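Kitchen and Workshop Tips
Getting good work from a rented counter arm

Yasmine Ouazzani has had the Trundar arm from Ovby on an 18-month rental since September. These are her notes for anyone starting the same plan.

Before the first job
Clamp the base 8 inches from the wall. Closer than that and the elbow knocks the paneling on a high reach. Run the cord behind the arm and tape it down.

Clearing the surface
Take everything off, including crumbs and twist ties. The arm will try to pick up a bottle cap if you leave one there. Matte dishes are easier for it than clear glass.

Speed
Set it to 40 for plates and cups. Use 60 for cans and boxes only.

Care of the fingers
Flour and grease collect in the fine ribs on the inner faces. Open the fingers wide and brush along the ridges with an old toothbrush and a drop of dish soap. Wipe with a damp cloth. Skip the steel wool. 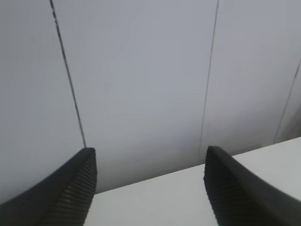 Is the rental worth it?
For putting away groceries, yes. For washing up, no. The Ashour plan includes one spare set of fingers, and shipping to Nultasstead was free. Returns go in the original box, so keep it.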